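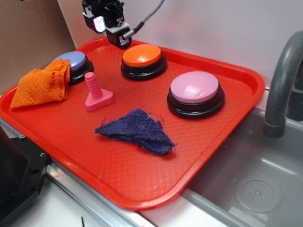

## Pela collection: status and changes, 12 April 2020

The Pela set now holds 4000 demonstrations recorded at the Plendunau bench. All of them use the toy kitchen layout, with the tray placed beside the sink. Work since January has gone mostly into cluttered trays, where the arm has to pick one item out of several and leave the others alone.

**Objects.** The current group is push buttons, toy bolts and cloth. The buttons have domed caps in different colors on black bases, so an instruction can name a button by color and the shape gives no help. The bolt stands upright on its base at the start of an episode unless the task sheet says otherwise. Cloth is the hardest item in the group. A folded rag has no fixed outline, and when it lies against a button the grasp point on either one may be hidden. We want more episodes of this kind and have stopped clearing cloth away from the buttons before recording.

**Layout.** Operators no longer square the tray to the counter. The tray angle is to be changed every 6 episodes, and the front rim may hang past the metal edge so long as the tray does not rock when pressed by hand. Objects should be placed again after each change. Sliding the tray with the objects still on it keeps their spacing the same, and an earlier batch had to be down-weighted for that reason.

**Start pose.** The gripper starts above the back half of the tray, open, and clear of all objects. Episodes that begin in contact are rejected by the Pavum import script. The check reads joint load only and misses light contact with cloth, so look before starting.

**Labels.** Each episode gets one plain sentence, written before the arm moves. "Put the pink bolt in the sink" is fine. "Move it over" is not. If the attempt fails, keep the sentence, mark the episode as failed and upload it anyway. Failed episodes are stored in a separate folder and are used to train the success classifier.

**Known problems.**

- Frayed towel scraps shed threads on the tray. Check the finger pads between batches.
- Glossy caps give bad depth values under direct light. Keep the lighting diffuse.
- The Holst viewer drops the last 2 seconds of long episodes during playback. The stored files are complete. Do not record them again.

**Next.** Three task families are open for recording: tray to sink, sink to tray, and cloth onto button. The third has the fewest accepted episodes and should be recorded first. Task sheets are in the Pela folder under the usual name. Old sheets with the fixed tray angle have been removed, and printed copies should be thrown out.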